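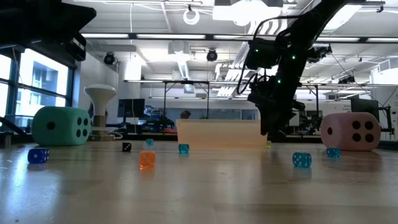

Elvira Huamán wrote under my February review that I should stop judging the Hasora method by its paper and try it with objects of very different size on the same table, "the large ones soft and the small ones hard, and then see what remains of the nice curve." I had given the method a good mark on the strength of the published results. Her remark was fair, and so I am reviewing it again, this time after using it.

For readers who missed the first part: Hasora is a way to train a two-arm policy from human demonstrations. You collect the demonstrations by teleoperation, as with other methods. The difference is in what happens afterwards. The method cuts each demonstration at the moments where a gripper closes or opens, and it gives each piece a weight, so that the short part near the grasp counts much more in training than the long travel through the air. The authors claim that with this weighting you need far fewer demonstrations. The code is published together with Edow, a small tool for looking at the pieces and correcting the cuts by hand.
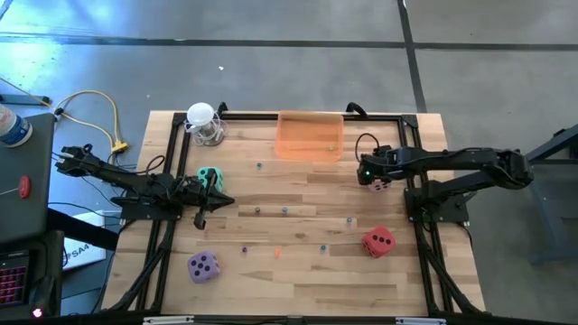 Nurnley, March 26, 2022

The task I chose was tidying. Large foam dice have to be moved to one side, and the small pieces must go into a tray. Both arms work over the same surface, and either arm may take any object. For the small pieces we used the standard fingers which came with the grippers, without any rubber added.

We recorded 1263 demonstrations and used 1000 of them for training. The others were kept for checking or were thrown away when the operator had made an obvious mistake. As a baseline I took ordinary behavior cloning with the same network and the same data. Later I also trained the baseline with a set of 4000 demonstrations, which El Sherbiny had collected on the same type of arms with similar objects, and they kindly let me use it.

With the foam dice I saw almost no difference between the methods. A foam die is forgiving - the finger may arrive a little too far to the left and the foam gives way, and the grasp is still good. If your work is mostly with soft and large objects, I would not spend the time to install Hasora.

With the small pieces the difference was clear. The baseline often closed the gripper beside the object and then carried nothing to the tray, very calmly. Hasora missed less often, and when it missed, it more often went down again for a second attempt. Even the baseline with the bigger set did not reach the same level, although I must be careful here: the bigger set was recorded by other operators with other habits, and I would not call this a clean comparison.

Now the weak points. The automatic cutting depends on the gripper signal, and with foam this signal is slow. The fingers touch, the foam is pressed, and the closing has no sharp end. Many cuts were placed too late and I had to move them in Edow. It took me about 2 evenings, and the tool does not save your position when you close the window, so please write down the number of the episode before you leave.

The second weak point is the handover between arms. When an object lay in the middle, both arms sometimes started toward it and then both waited. The paper mentions this in one sentence of the appendix. In my opinion it belongs in the main text, because everybody with a shared workspace will meet it. A lower weight for the travel parts probably makes it worse, as the decision which arm should go is made during the travel. I have not tested this idea properly.

The documentation is correct but short. The installation went without problems. The default learning rate was too high for our data and I divided it by ten.

I lower my mark from very good to good. For small hard objects I recommend the method, and I will keep it on our setup for the next task, which is with screws. Elvira was right about the curve - for the mixed table it is much flatter than the one in the paper.

Contact | Copyright 2022 Nurnley Robotics Reviews, all rights reserved | Back to top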